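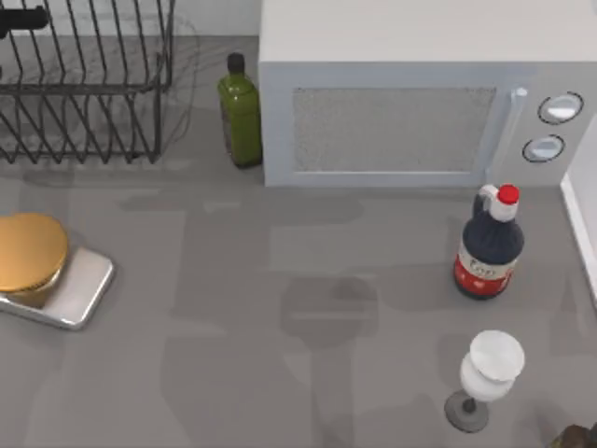

# Berer ぜんまい式キッチンタイマー「Tiner」

回して、放っておくと、鳴ります。機能の説明は以上ですが、商品ページとしては短すぎると販売担当に言われたため、以下もう少し書きます。

Tinerは、ぜんまいで動く据え置き型のキッチンタイマーです。電池は入りません。充電もしません。スマートフォンともつながりませんし、つながりたがっている様子もありません。計れる時間は最長75分。それより長く煮込むものについては、もう一度回してください。シチューのほうは待ってくれます。

## なぜ75分なのか

よく聞かれます。60分でよかったのではないか、と。

設計を担当したYvette Tremblayの答えは「塊肉が60分で焼けたためしがないから」でした。社内では90分案もありましたが、目盛りを増やすと一目盛りの幅が狭くなり、3分のつもりが4分になります。半熟卵を愛する人にとって、この1分は見過ごせません。そこで、肉と卵の双方に譲歩してもらった結果が75分です。どちらの陣営からも感謝の手紙はまだ届いていません。

目盛りは最初の10分だけ1分刻み、その先は5分刻みです。42分を正確に計りたい方には向きません。42分を正確に計る必要のある料理をご存じでしたら、作り方を添えてお知らせください。

## 重さについて

本体は976グラムあります。はい、タイマーとしては重いです。

旧型のZauggは、この半分もない軽さでした。持ちやすく、置き場所に困らず、そして鳴るたびに振動で少しずつ動きました。棚の奥に置けば手前へ、手前に置けば床へ。修理に戻ってきたZauggの多くは、中の機械ではなく外側がへこんでいました。機械が丈夫だったことの証明として、当時は前向きに受け止めていたようです。

Tinerでは底に鋳鉄の円盤を入れました。おかげで鳴っても動きません。片手でダイヤルを回しても本体がついて回らないので、もう片方の手が粉だらけでも使えます。副次的な効果として、レシピ本を開いたまま押さえておけます。これは当初の仕様書にはありませんが、お客様からのお便りで最も褒められている機能なので、今後は最初から考えていたことにします。

## 音

ベルはNaneckの工房で作っています。真鍮の椀を小さな槌が叩く、昔ながらの打ち方です。電子音ではないので、音色は一台ごとにわずかに違います。高めのもの、低めのもの、なぜか少し不機嫌に聞こえるもの。音色のご指定は承っておりません。

鳴っている時間はおよそ8秒です。隣の部屋で本を読んでいても聞こえる程度の音量で、二階で寝ている人には、たぶん聞こえません。鳴り終わったあとに繰り返すことはありません。聞き逃した場合は、匂いで判断してください。

動作中は、カチカチという音がします。試作の段階では、この音を消そうと半年ほど努力しました。歯車に樹脂を使い、内側にフェルトを貼り、かなり静かなものができました。すると試用した人が口をそろえて「動いているのかわからない」と言い、何度も手に取って確かめるのです。そこで音を戻しました。半年分のフェルトは倉庫にあります。

それでも気になる方は、下に布巾を一枚敷いてください。だいぶ穏やかになります。布巾は付属しません。

## 使い方

1. ダイヤルを時計回りに、いったん20の目盛りより先まで回します。
2. 計りたい時間まで戻します。
3. 手を離します。

20分以上を計る場合は、そのまま目的の目盛りまで回すだけで結構です。短い時間のときに一度先まで回すのは、ぜんまいに力をためるためです。これを省くと、5分のつもりが6分になったり、最後の「チン」が「チ」で終わったりします。「ベルが小声で鳴る」というお問い合わせの大半は、この手順で解決します。

途中で止めたいときは、ゆっくりゼロまで戻してください。勢いよく戻しても壊れはしませんが、ベルはきちんと鳴ります。夜食をこっそり作っている最中には不向きな操作です。

一時停止はできません。時間とはそういうものだとTremblayは言っていますが、部品代の都合もあります。

## 精度

出荷前に全数を検査しています。60分に設定したときの誤差は、前後1分以内です。パスタ、蒸し物、煮卵、パンの発酵には十分で、陸上競技の計時には足りません。

寒い朝の台所では、ぜんまいの油が硬くなるため、やや遅れる傾向があります。12月のお問い合わせが毎年増えるのはこのためです。室温が上がれば元に戻ります。タイマーを温めようとしてオーブンに入れないでください。これは注意書きとして念のために書いているもので、そういう事例があったかどうかは申し上げません。

検査室では、ダイヤルを回しては戻す試験も行っています。抜き取った個体を1,000回ずつ動かし、その後でもう一度誤差を測ります。基準から外れたものが出た場合は、同じ日に組んだ分をすべて開けて調べます。組立の担当者は、この試験の日にはあまり冗談を言いません。

## 仕様

| 項目 | 内容 |
|---|---|
| 品名 | Tiner(ぜんまい式・据え置き型) |
| 計測時間 | 最長75分 |
| 重量 | 976グラム |
| 本体 | 鋼板、焼付塗装 |
| 底部 | 鋳鉄、滑り止めゴム付き |
| ベル | 真鍮(Naneck製) |
| 電源 | お客様の手首 |
| 防水 | なし |
| 通信機能 | ベルの届く範囲 |
| 色 | 生成り、煤色、からし |

「からし」は、モニターで見るより実物のほうが落ち着いた色です。「煤色」は、モニターで見てもほぼ煤の色です。「生成り」は長く使うと少しずつ黄みを帯びます。経年変化と呼ぶか変色と呼ぶかは、お買い上げになった方の性格によります。

## お手入れ

固く絞った布で拭き、乾いた布で仕上げてください。油汚れには薄めた中性洗剤が使えますが、洗剤を直接吹きかけると、ダイヤルの隙間から中へ入ります。研磨剤入りのスポンジは塗装を曇らせます。

食洗機には入れないでください。水洗いもできません。粉が隙間に入ったときは、乾いた刷毛で払ってください。小麦粉なら実害はほとんどありませんが、粉砂糖は湿気を吸って固まるので、早めに取り除くのが賢明です。お菓子作りに熱心なご家庭から戻ってくるTinerは、分解するとほのかに甘い匂いがします。修理担当には好評です。

注油は不要です。「調子が悪いのでサラダ油を差しました」というご連絡は、修理代が上がる種類のご連絡です。

## 修理と部品

ぜんまいは消耗品です。毎日使って何年かすると、巻いたときの手応えが軽くなり、長い時間の後半で遅れが目立ってきます。交換用のぜんまいは1,817円です。端数は仕入れ値をそのまま計算した結果で、値札としての美しさは考慮していません。

ぜんまいの交換は、当社の修理窓口へお送りいただく形をお勧めします。ご自分でなさることも可能で、部品だけの販売もしていますが、巻かれた状態のぜんまいは外した瞬間に本来の長さを思い出します。作業前に必ずダイヤルをゼロにし、保護眼鏡をかけ、猫を別の部屋へ移してください。

ダイヤル、滑り止めゴム、ベルの椀も単品でお求めいただけます。旧型Zauggの部品は、ダイヤルのみ在庫があります。色は茶色だけです。当時、ずいぶん多めに作ったようです。

保証期間はお買い上げから三年。落下による外装のへこみは保証の対象外ですが、この重さですので、落とした場合はまず床をご確認ください。床も保証の対象外です。

## よくあるお問い合わせ

**マグネットで冷蔵庫に貼れますか。**
貼れません。試したところ、しばらく貼りついたのち、ゆっくりと下へ降りていきました。

**左利きでも使えますか。**
使えます。ダイヤルの縁は全周に同じ刻みを入れてあるので、どこを持っても回せます。ただし、回す向きは同じです。

**勉強用に買っても構いませんか。**
もちろんです。カチカチという音に集中できる方と、カチカチという音にだけ集中してしまう方がいるようです。ご自分がどちらか不明な場合は、先に壁掛け時計でお試しください。

**複数の時間を同時に計れますか。**
二台お求めいただければ計れます。販売担当はこの回答を気に入っています。

**贈り物にできますか。**
無地の箱に入れてお届けします。包装紙とリボンは注文画面で選べます。持ち上げたときの重さから、受け取った方は中身についてかなりの期待を抱かれますので、渡すときに一言添えるとよいかもしれません。

## お届けについて

ご注文後、組立と検査を終えたものから順に発送しています。在庫のある色なら数日、ない色は塗装の順番待ちになり、三週間ほどかかります。からしは待つことが多い色です。

輸送中の揺れで、箱の中からかすかにベルの音がすることがあります。故障ではありません。開封したら一度ダイヤルを端まで回し、ゼロまで動かしきってからお使いください。最初の75分は、何か煮てお待ちになるとよいと思います。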